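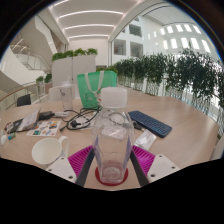
Figure 3. Handheld gripper closing on a bottle, shared table, upper atrium level.

4. What a collection budget should contain

Most papers that report data gathered with handheld grippers give the cost of the device and stop there. We think this number is close to useless for a lab that has to plan a year of spending. The gripper is the cheapest line in our own ledger that still gets its own line. What follows is an account of how we planned for equipment at Zirkgate, where the plan was wrong, and which of the savings promised by suppliers and by earlier reports we were able to find in our books.

4.1 The argument for buying handheld

The usual case goes like this. A robot arm is expensive, needs a fixed station and ties up a trained operator. A handheld gripper with the same fingers can be carried to a table that people already use, and a new collector can start on the first morning. Buy several grippers now, the reasoning runs, and put off the arm until there is a policy worth testing.

We followed this advice and regret about half of it. Putting off the arm meant that for most of a term we had no way to check whether the demonstrations were any good. Money not spent on hardware was spent on hours, and hours are harder to get back. A gripper that works badly can be returned to the supplier. A month of recordings that turn out to be unusable can't.

The objects, at least, cost next to nothing. Clear plastic bottles, like the one in Figure 3, are what everybody starts with, and a department can supply them without a purchase order. But cheap objects hide a cost of their own. Transparent bottles are hard on depth estimation, and our first tracking package handled them poorly enough that we paid for a second one. Neither quote we had collected mentioned this. We now ask suppliers for sample recordings with transparent objects before we discuss price, and we suggest that others do the same.

4.2 Fingers, pads and other consumables

Soft ribbed fingers are sold as parts that last. The Isik set we priced first came with a stated life of 500 grasps per pad, which sounds generous until it is set against a working schedule. A collector who keeps a steady pace can use that up in very few sessions. The Musosik pads carried no stated life at all, and the sales office, when asked, offered an opinion. We budgeted for 37 spare pads over the project and treated the figure as a guess – one we have had to revise upward once already.

Our advice is to price pads as a running cost, alongside storage and cables, and to keep them out of the capital request. Capital requests get approved once. If the pads are buried in one, the second batch has to be begged for.

Space is the other item that plans leave out. Working at ordinary tables is often described as free. A table in an open building still has to be booked, and everything on it becomes part of the data whether the team planned for it or not. Cables, chargers, bags and papers give the variety that a bare lab bench lacks, and we accept that this has value. We are less sure that it has the value claimed for it. In our planning notes, "natural clutter" had been entered as a reason to skip buying a prop set. By September we had bought the prop set anyway, as the same few items kept returning to the same tables.
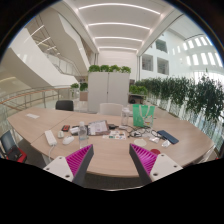 4.3 Comparing the two plans

Fengying Hao prepared two spending plans for the group before the second purchasing round. Plan A kept four handheld grippers and no arm. Plan B kept two grippers and added a rented Guo arm for evaluation. Plan A looked cheaper on paper by a wide margin, and this was the version the department preferred.

The gap narrowed once labor was entered. Under Plan A we had to allow for around 400 hours of review by hand, with a person watching recordings and throwing out the bad ones. Under Plan B much of that checking could be replaced by short trials on the arm. We don't claim that Plan B wins in general. The rental rate we were offered was unusually low, and a lab that pays its reviewers less than we do would see a different result. Our claim is narrower: a comparison that leaves out review time should not be used to decide anything.

We would also caution against the per-demonstration cost that vendors like to quote. It divides a fixed price by a count that the vendor has chosen, and that count includes recordings any careful team would discard. When we asked for the same figure based on accepted recordings only, one supplier declined to give it and the other sent us the first figure again.

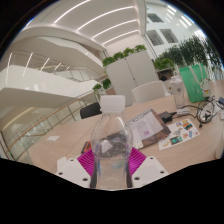 Should a small lab buy its own grippers before it has access to an arm?

Buy one, with spare pads, and use it to find out how long review takes. Leave the rest of the order until an arm, owned or rented, is on the calendar.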